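Week 3: Looking After the Snack Cell
Instructor: Štefánia Ďurica

Welcome back! Last week was all theory, so today we get our hands on a complete two-arm cell and go through the start-of-day check. I love this part of the course. Fifteen minutes of looking and listening will teach you more about an arm than a whole evening with the manual.

Before power-up, do the walk-around. Follow every cable with your eyes from the arm base to the frame behind the table, then wiggle each connector gently. Wipe the gripper pads with a dry cloth. Crumbs and grease are what we fight most in a food cell, and a greasy pad will drop a bottle long before the software complains.
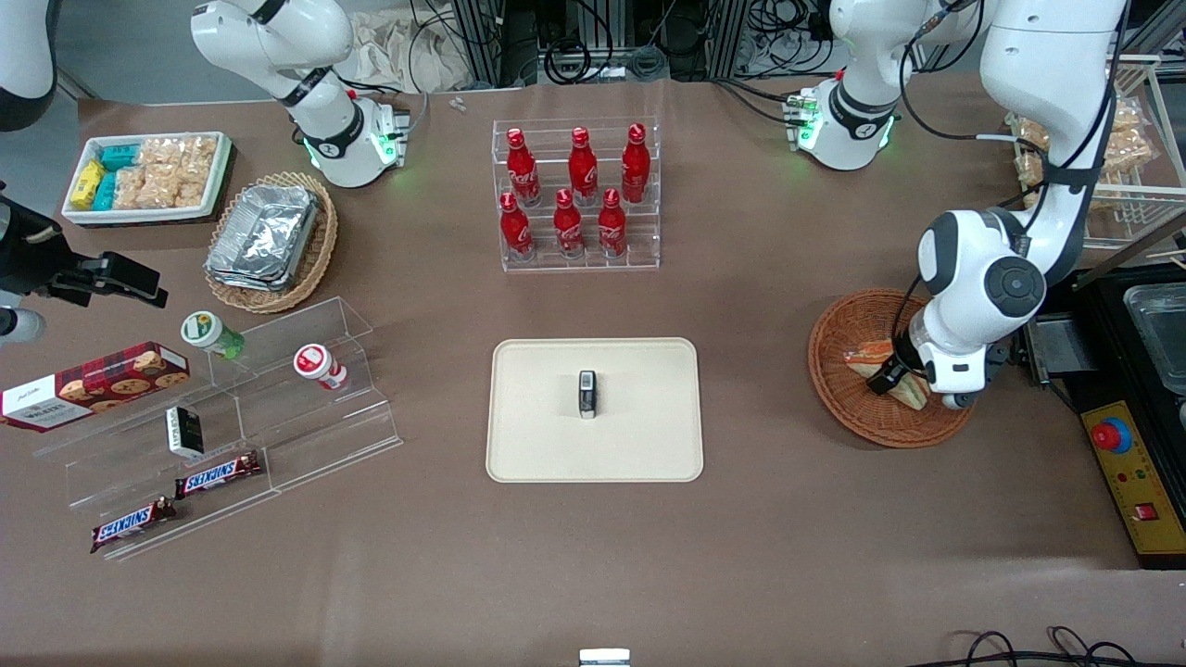 Gripper force is the setting you'll spend the most time on, so let's do it properly. Each item type has its own line in the Hurkico table, and the starting value is 400 for everything rigid. Soft food needs its own number! When the left arm closes on a sandwich in the wicker basket, the pads should meet the bread and stop, with the filling still where it belongs. Bring the value down in steps of 4, five grips at each step, and write down the first value where the sandwich slips. Then go back up two steps and save. The Coke bottles in the clear rack are much more forgiving, but test the front row and the back row separately, as the wrist comes in at a different angle for each.

Next, taught positions. If anyone has bumped a tray or a shelf, the arm will still go to the old spot. Jog to point 47 at slow speed, stop above the table, and compare with your printed sheet. Reteach only the point that is off, and please save under a new name (last September we lost a whole afternoon to an overwritten file).

Emergency stop: press it once with the arms idle and once during a slow move. Both arms must halt both times. Release, reset, and log it.

For next time: read the Enesus maintenance chapter up to page 148 and bring your force table, filled in, with your slip values circled.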